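Tenant Forum: Jomesholm Residents' Association
Topic: Proposed changes to shared kitchen storage, Lakatos Building
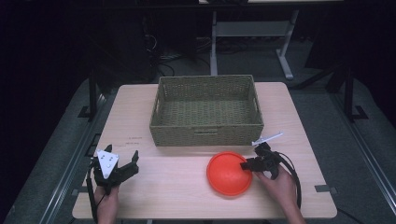
Reading time: 5 min

Posted by JRA_Secretary
Members are invited to comment on the draft storage policy for the shared kitchen on the ground floor of the Lakatos Building. The draft will be put to a vote at the Sunday meeting. The main provisions are as follows.

1. Each household may keep one open basket on the kitchen shelving. Baskets must bear the apartment number.
2. Dishes, pans and utensils left on tables or counters after 10 p.m. will be moved to the holding shelf by the door.
3. Items on the holding shelf will be kept for 8 days and then offered to other residents.
4. Dry food must be in closed containers. Open bags will be discarded.
5. The large cupboard is reserved for equipment owned by the Association.

The policy would apply to all 56 apartments, including those that do not currently use the kitchen. Comments should refer to the provision by number where possible.

Posted by apt_nineteen
I support provisions 1, 2 and 4. I have a concern about provision 3. Eight days is a short period for residents who travel for work. I was away for most of February and would have lost a casserole dish and two baking sheets under this rule. I request that the period be extended to one month.

Posted by H_Corridor
With respect to the previous comment, the holding shelf is less than a yard wide. If items are held for a month, the shelf will be full by the end of the first week and we will be back to stacking things on the floor. Residents who intend to be away should return their belongings to their own apartments before they leave. I would keep provision 3 as drafted.

Posted by Timea_Barta
I am writing as the member who prepared the draft, and I will respond to both comments.

The period in provision 3 was taken from the laundry room rules, which have been in force for some years and have produced very few complaints. I recognize that a cooking dish costs more to replace than a sock. I would have no objection to the following wording: "Items will be kept for 8 days, or longer where the resident has notified the Association in writing of an absence." This would protect residents who travel without filling the shelf.

Tímea Barta
Lakatos Building

Posted by apt_nineteen
The amended wording is acceptable to me, provided that an email counts as writing.

Posted by Timea_Barta
An email would count. I will add this to the text.

Posted by quietfloor
I wish to raise an objection to provision 1 in its entirety. The draft does not state a maximum size for a basket. Under the present wording, a resident could bring in a laundry hamper and be in full compliance, while a resident with two small bread baskets would be in breach. Either the policy should set dimensions or it should assign each household a length of shelf and leave the choice of container to the household.

I would also ask why baskets are required to be open. Several of us own lidded boxes and would prefer not to buy something new.

Posted by JRA_Secretary
The requirement for open baskets was included at the request of the cleaning contractor, Purkance, whose staff are asked to check the shelves for spoiled food each week. They do not wish to open residents' boxes, and the Association does not wish to ask them to.

On the matter of dimensions, the point is a fair one. The shelves are 15 inches deep. A limit on width was discussed but the members present could not agree on a figure.

Posted by H_Corridor
I was present for that discussion and do not recommend repeating it. It took up most of the evening. A shelf length for each household sounds equitable until one considers that a single person on the fourth floor would receive the same length as a family of six.

Posted by quietfloor
A single person on the fourth floor pays the same kitchen fee as a family of six. I am that single person. I see no reason why my share of the shelf should be smaller.

Posted by H_Corridor
I did not propose that it should be smaller. I stated that equal lengths would not end the argument, and I believe the last two posts support that view.

Posted by Moderator_JRA
Members are reminded to address the draft and to avoid remarks directed at one another.

Posted by K_and_family
We are the household of six, or one of them. We would be content with one basket of ordinary size. Our larger pots are kept at home and carried down when needed. Our concern is with provision 5. The large cupboard currently holds the Fusolus mixer, which was purchased with Association funds for $412 and has not been seen outside the cupboard since the harvest supper. If the cupboard is to be reserved for equipment, there should be a procedure for borrowing that equipment. At present we do not know who has the key.

Posted by JRA_Secretary
The key is held at the office and may be signed out between 9 a.m. and 5 p.m. on weekdays. We accept that this has not been well publicized. A notice will be placed on the cupboard door.

Posted by K_and_family
Thank you. Those hours exclude anyone who works during the day. We ask that an evening arrangement be considered.

Posted by Timea_Barta
I will add evening access to the list of open matters. The items to be put to members on Sunday are now: the amended wording of provision 3; a width limit for baskets, with 18 inches as the opening figure; and evening access to the cupboard key. Provisions 2 and 4 have attracted no objection and will be voted on together.

Posted by quietfloor
I will vote for 18 inches if the rule also permits two smaller baskets within the same width.

Posted by Timea_Barta
Noted. I will include it as an alternative wording.

Posted by H_Corridor
I remain of the view that one basket means one basket, and will vote accordingly.

Posted by JRA_Secretary
Further comments may be submitted here until noon on the day of the meeting. Members who cannot attend may leave a signed proxy form at the office.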